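The Case Against the Open House

By Jessie Niven
13 September 2024

Our town library closed its second reading room in August. Grurdale is not a big place, and the library was never a big library, but it had two rooms where a person could sit down with a newspaper and be left alone, and now it has one. The other has been renamed the Commons. It has stools.

I went to the meeting where this was explained. There was a slide show by a design firm from Lindsay, and the word "activate" was used on nearly every slide. The room was to be activated. The windows were to be activated. At one point a corner was activated, and I wrote that down because I wanted to be sure later that I had heard it. The reading room, we were told, had been "underperforming," by which they meant that people went into it and read.

I want to argue with that word, and with the larger idea behind it, which I have now met in three different buildings in two years. The idea is that a public room is only doing its job when something is going on in it. A chair with a quiet person in it counts for less than a chair with a person attending something. An empty chair counts against you.

The firm had numbers. They always do. On the day they did their survey, 23 people used the reading room between opening and closing. The new layout, they said, could host 300 visits a week. I asked how they knew. The answer was that a similar room in Urkodside had reached that figure after its own remodel. I asked whether the Urkodside number included children brought in by their schools on a bus, and the young man with the clicker said he would have to get back to me. I am still waiting, and I gave him my phone number and my email.

Let me be fair to the numbers, such as they are. Twenty-three people is not a crowd. If you put it on a chart next to 300, it looks like a failing business. But one is a day and the other is a week, and the library is open six days, so the honest comparison is somewhere near 138 against 300, and the second figure is a hope. Even if the hope comes true, a visit is a slippery thing to count. A man who spends four hours with the tax guide is one visit. A woman who puts her head in at the door to ask where the restroom is makes one visit too, if the counter over the door is the kind I think it is.

What bothers me more is what the counting leaves out. The people I used to see in the reading room were not the sort who fill in surveys. Some of them lived in apartments with too many other people in them. One studied for a nursing exam there for most of a winter with her coat on. There was a retired bus driver who read the shipping news, though we are nowhere near a port. I doubt that any of them would have told you that the room was important to them. They would have said it was warm and it was quiet and it was free, and then they would have gone back to what they were doing.

The same thinking runs through the events calendar. The library now takes part in the Busach Open House, a weekend when public and private buildings along the river throw open their doors and everyone is invited to come and look. I have nothing against looking. I went this year, with the printed map and decent shoes, and saw the old pumping station, a law office with a nice staircase, two workshops, and the back rooms of the county records department. I had a good enough time. What I objected to was being told, at every door, that I was taking part in something. I was given stickers. I was asked to write on a card what the building "could be."
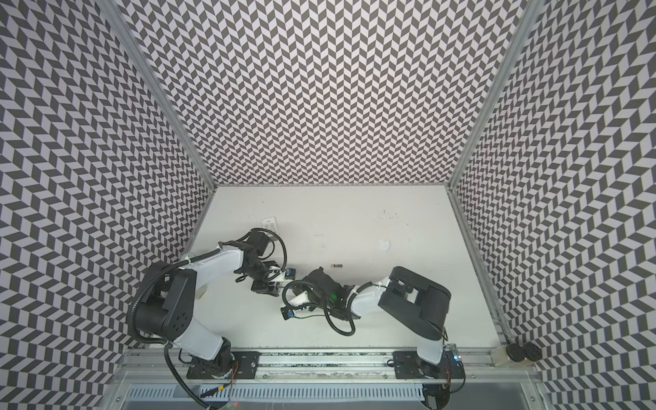 I did not write anything on the card. The pumping station could be a pumping station. I have a feeling that this is what most people think and that very few of them write it down, so that the pile of cards at the end of the day is made up entirely of climbing walls and food halls. Then someone types up the cards and it becomes a finding. The public has been consulted. The public would like a food hall.

Consultation of this kind has a thumb on the scale. If you ask people what they would change, you get a list of changes. If you hold your meeting in the evening and call it a visioning session, the people who come are the ones who like that sort of thing. I include myself, apparently, although I go mostly to be annoyed. The man with the shipping news did not attend. I looked for him.

I should admit that I have been wrong about this sort of thing before. When they took the high front desk out of the library eight years ago and put in a low one, I wrote a letter to the paper saying it would be chaos. It was fine. The low desk is better for anyone in a wheelchair and better for children, and the staff seem to like it, and I have never once been asked to eat that letter but I will do it here. Change can be an improvement. My quarrel is with people who have stopped asking which changes are.

And I will grant that some rooms do sit empty for bad reasons. They are cold, or the door is heavy, or no sign tells you that you are allowed in. Fixing those things is worth money. A working radiator is worth money. The reading room had one radiator that worked and one that knocked, and in all the years I went there the knocking one was never repaired. The room is now full of stools and both radiators are silent. I would like to know how many more of us might have come in if that repair had been made first. The firm did not survey that.

The cost of the remodel was not on a slide. I had to ask for it at the town office, where a clerk found it for me in under five minutes. One line caught my eye: $2,650 for "wayfinding graphics." The Commons is a single room. You enter by the only door. You find your way by being in it. The graphics, now that they are up, consist of large arrows and the word "Gather," and I have watched people stand under that word with a stack of books looking for somewhere to put them down.

There is a defense of all this, and I have heard it from people I respect. It goes like this. Libraries are under pressure. Councils want to see use, and use means numbers, and if the numbers are low the money goes elsewhere. So the library dresses itself up as a community hub, hosts the pottery evening and the phone repair clinic, and in that way keeps the lights on for the readers as well. The noise pays for the quiet. A librarian told me this over the counter, in a low voice, and I believe that she believes it.

I don't, quite. I might if the quiet were still there. But the quiet is the first thing traded away, every time, in return for the promise that it is being protected. We had two rooms. We have one. When the next council wants to see the next set of numbers, which room do you suppose will be found to be underperforming? The remaining reading room has 14 chairs in it, by the way, and I had not thought to count them until I had to wait for one.

People will say I am describing a small loss. I agree, it is small. Most of what makes a town tolerable is small — a bench facing the right way, a drinking fountain that works, a room where you can sit for an afternoon and not be asked what you are there for. They go one at a time and each has a reasonable explanation attached. You feel silly making a fuss over any of them. I felt silly at the meeting. I stood up with my notes and heard my own voice shake over a room with a bad radiator.

What I would ask for is dull. Before the town remodels another public room, somebody should sit in it for a week. No clicker over the door, no cards. Sit there with a book and see who comes in, and at what time, and how long they stay. Ask the staff who would be put out if the room were gone. Fix whatever is broken and wait a season. If the place still seems pointless after that, bring in the stools.

The council takes up the second phase next month. It covers the remaining reading room, the entry hall and what the plan calls the "garden edge," meaning the strip of gravel where the book return is. Comments can be left at the front desk or sent in by mail. There is a form online as well, but it only lets you choose from a list of improvements, and the box marked "Other" would not take more than a few words when I tried it.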